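Speaker notes – planning and paying for a two-arm kitchen cell

Opening

Good morning. I run equipment planning at Kulleron. My part today is the money and the calendar. The Gorkura team covers the control side after the break, so please hold those questions for them.

Start with where we were in February. We had a request for two arms with five-figure hands, a request for a test kitchen, and one budget line that covered neither. The request said "robot" and gave a price. It left out mounts, spare parts, floor space, power, training and the hours of the people who reset the counter between runs.

(Pause. Ask who has signed for a machine and then found out the hand was quoted separately.)

What we did first

We put the simulation work ahead of the purchase. The task is a simple one: a counter, a placemat, a plate, a small container and something to pick up. Two arms, two hands with fingers. If the reach doesn't work on a simulated counter, it won't work on the one you pay a builder to install.
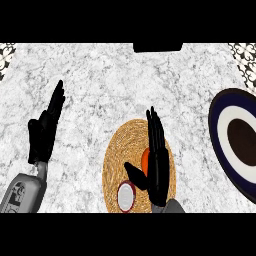
We ran 243 layouts before we asked for a single quote. Most of the changes were dull ones. Counter depth. Distance between the arm bases. How far to the side a plate can sit before one arm has to do all the work. Those numbers went straight into the purchase spec, and the spec got shorter.

Simulation has a cost too. Put it in the plan as its own line – workstations, licenses, and somebody's time to build the objects. Ours took 20 weeks, and I had planned for fewer.

Grippers or hands

Expect this to be the longest argument. A two-finger gripper is cheaper to buy and cheaper to fix. A hand with fingers can use kitchen things as they come, but every joint is a part that wears. Torres, our pilot site, wanted hands on both arms. Lallau asked for one hand and one gripper, and their layout supports that. We priced both.

Whichever you choose, buy the spare at the same time. A hand that goes back for repair stops the whole cell, and you are still paying for the room.

The budget lines people forget

Hold back 25 percent of the hardware price for the first year. Ours goes to spares, cables, freight and a service visit.

Check the lead time on the mounts. Ours came later than the arms did, and the arms stayed in their crates.

Ask in writing what a software renewal costs in year 2.

(Skip the next part if we are behind. Go to the handout with the blank budget sheet, and take questions from there.)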